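How a Basket Is Woven

A basket is made by crossing long, thin strands over and under each other. No glue is needed. The strands stay in place through friction, the force that makes two surfaces resist sliding.

Weavers use two kinds of strand. The stiff ones are called stakes. They run up the sides and give the basket its shape. The bendy ones are called weavers, the same word as for the person. They go around the basket, in front of one stake and behind the next.

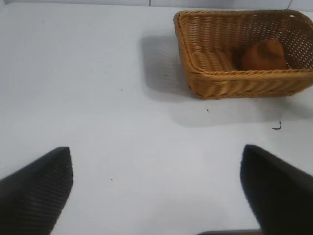 A rectangular basket with a braided rim.

Many plants can be used. Willow grows in cool, damp places and is cut after its leaves drop. Rattan is a climbing palm from warm forests. Both are soaked in water before use. A dry rod snaps when it is bent sharply. A wet rod bends, and it keeps its new shape as it dries.
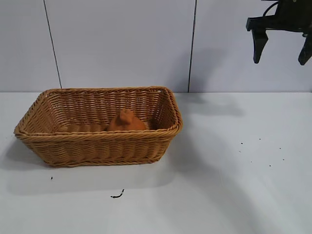
The base comes first. For a rectangular basket, thick rods are laid side by side and thinner ones are woven across them. The stakes are then pushed in along the edges and bent upward. This step is called upsetting. If the stakes lean outward, the finished basket will be wider at the top than at the bottom.

Next come the sides. Mpho Mabuza, a basket maker in Pennington, works with 2 weavers at once and twists them between the stakes. The method is called pairing – it is slower than plain weaving but holds more firmly. After every 5 rows she taps the work down to close the gaps. One of her log baskets used 562 feet of willow.
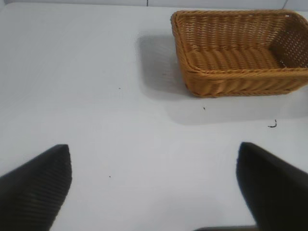 The last part is the border. The tops of the stakes stick up above the sides, so they are bent over and tucked behind one another in a fixed order. A border stops the rows below from working loose. It also makes a smooth edge to hold. 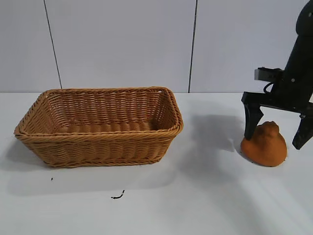 WORDS TO KNOW

Border: the finished edge at the top of a basket.
Friction: a force that resists sliding.
Pairing: weaving with two strands that twist around each other.
Stake: a stiff upright strand.
Upsetting: bending the stakes up to start the sides.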